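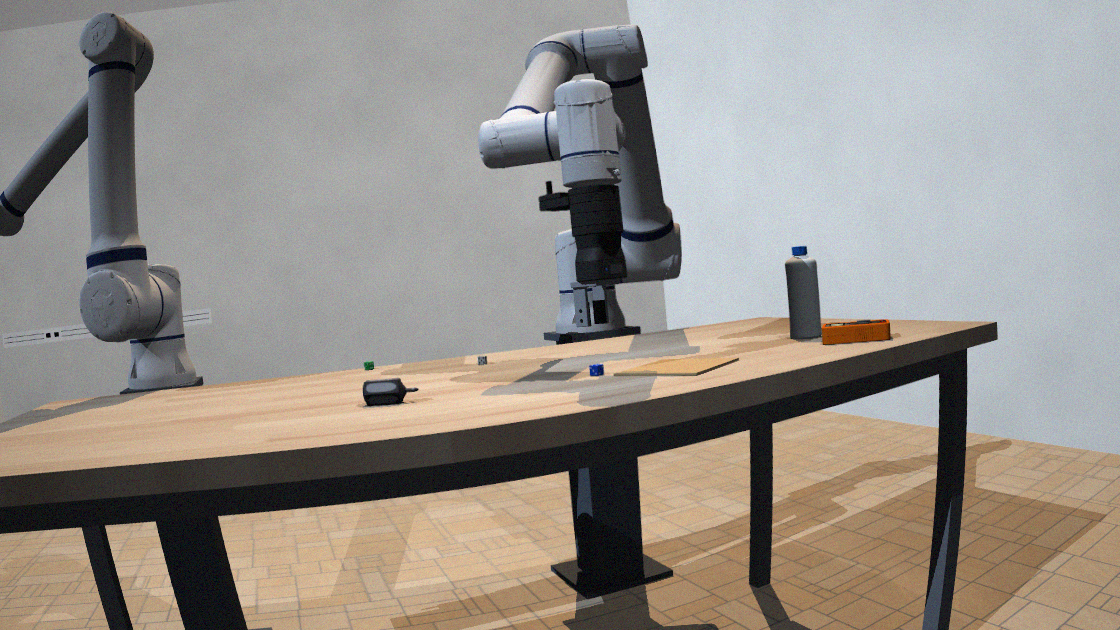 Setup in the Gatchalian room. Credit: Planico

FOR RELEASE: November 13, 2018

Plistcombe girls' basketball gets a new December tournament, and I get to run it!

Hi all, Teodoro Calimlim here. I've coached the Plistcombe girls for 3 seasons, and every winter I grumble that we ride a bus for hours to play anybody new. So I'm really happy to say the Floledov Holiday Classic tips off in December, right in our own gym.

Eight teams are in, and everybody plays on all the days (lose your opener and you still get a full set of games). Planico is paying for the officials and the trophies, which took a big worry off my desk.
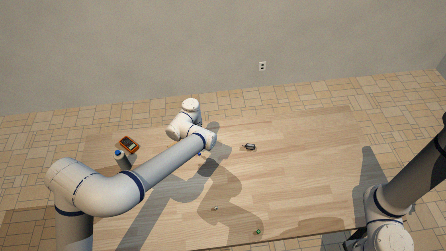
Tickets and seating

The gym holds 1,090, and we're setting aside 144 seats for visiting families. The rest go on sale at the school office and at the door. Little kids get in free if they sit on a lap – and mine will be climbing all over the bleachers anyway, so come say hello.

Our point guard needs 733 more minutes to pass the school record for playing time, and no, she won't get there this month, but she's asked me twice.
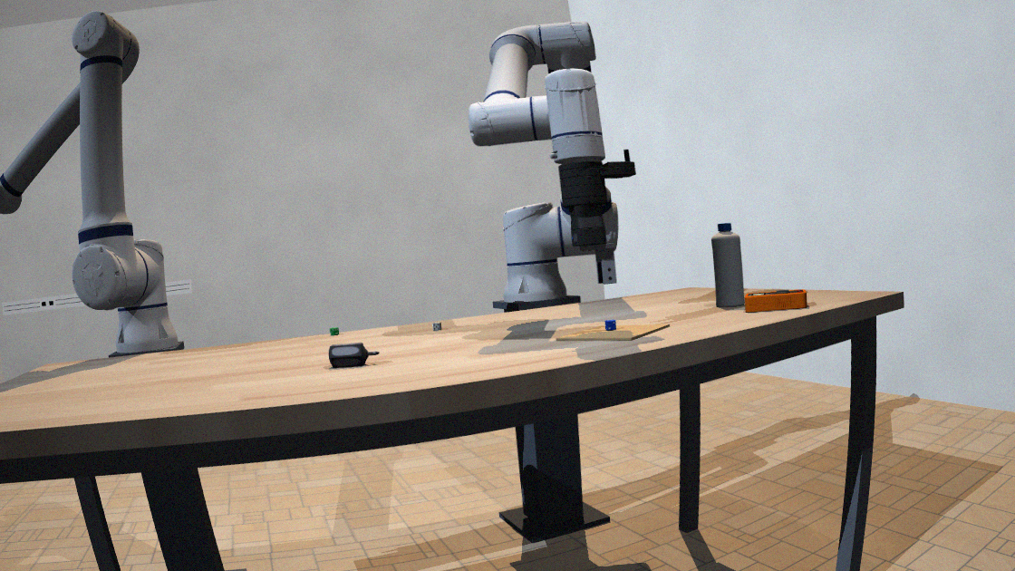 Page last updated: November 13, 2018, 4:15 p.m.

The bracket is still being put together. I'd love to open with our old rivals from Gatchalian, but their coach and I are still going back and forth on a start time. I want early, she wants late, and she usually wins these things. 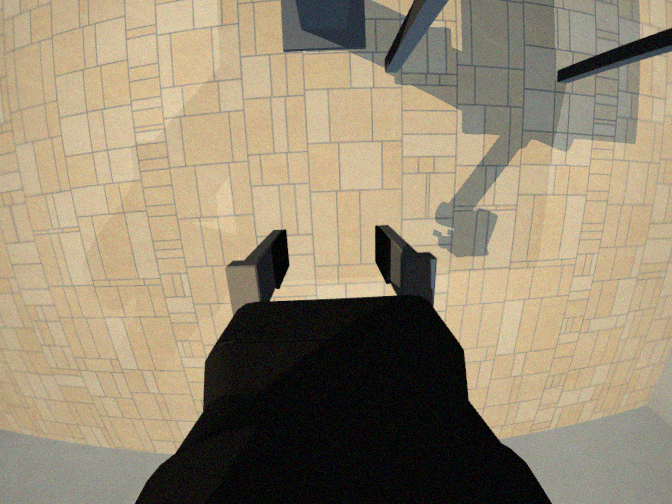
Media and team contacts

Reporters can sit at the scorer's end of the floor. Call the athletics office and ask for me, or leave a message and I'll get back to you after practice.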